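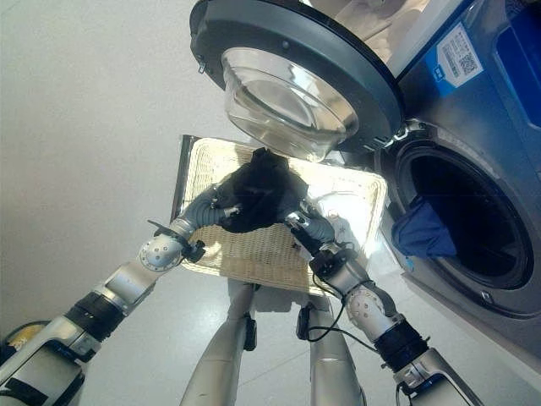 Textile Care 301: Fibers, Water and Detergent
Course handout, unit four
Posted in September by the Department of Household Sciences, Grularthorpe College
Last updated: September

Scope of this unit

Students are expected to have read the chapter on fiber structure before the lecture. This handout covers the behavior of common fibers in water and the main ingredients of household detergents. Stain chemistry is treated in unit five.

1. Fibers in water

Cotton and linen are plant fibers made chiefly of cellulose. Both take up water readily and are stronger wet than dry. Wool is a protein fiber with a surface of overlapping scales. When wool is rubbed in warm water, the scales catch on one another and the fabric shrinks and thickens. This process is called felting, and it cannot be fully reversed.

Viscose is also cellulose, but it loses a good part of its strength when wet and should be handled gently. Polyester takes up very little water. It dries quickly but tends to hold on to body oils.

2. Detergent ingredients

Surfactants have one end that is drawn to water and one end that is drawn to oil. They loosen greasy soil and keep it suspended until it is rinsed away. Builders bind the calcium and magnesium found in hard water – without them, more surfactant is needed for the same result. Enzymes break down particular soils: protease acts on protein, amylase on starch and lipase on fat. Protease should not be used on wool or silk.

3. Dye loss

Loose dye is most often seen in dark cottons during their first washes. Direct dyes bleed more easily than reactive dyes, which bond to the fiber. Dark items should be washed separately until the rinse water runs clear.

4. Laboratory exercise

Each pair will receive undyed cotton and wool swatches, each measuring 100 mm by 100 mm. Wash one of each by hand in cool water and one of each in warm water with steady rubbing. Dry flat, measure both sides and record the change in area. Reports are due at the start of the next laboratory session in the Stolten Building.

Comments

textiles_b: Is the lab report to be typed, or may we hand in the printed table?

Department office: The printed table is acceptable if it is legible.

mlr22: Section 3 was useful. Will reactive dyes be on the midterm?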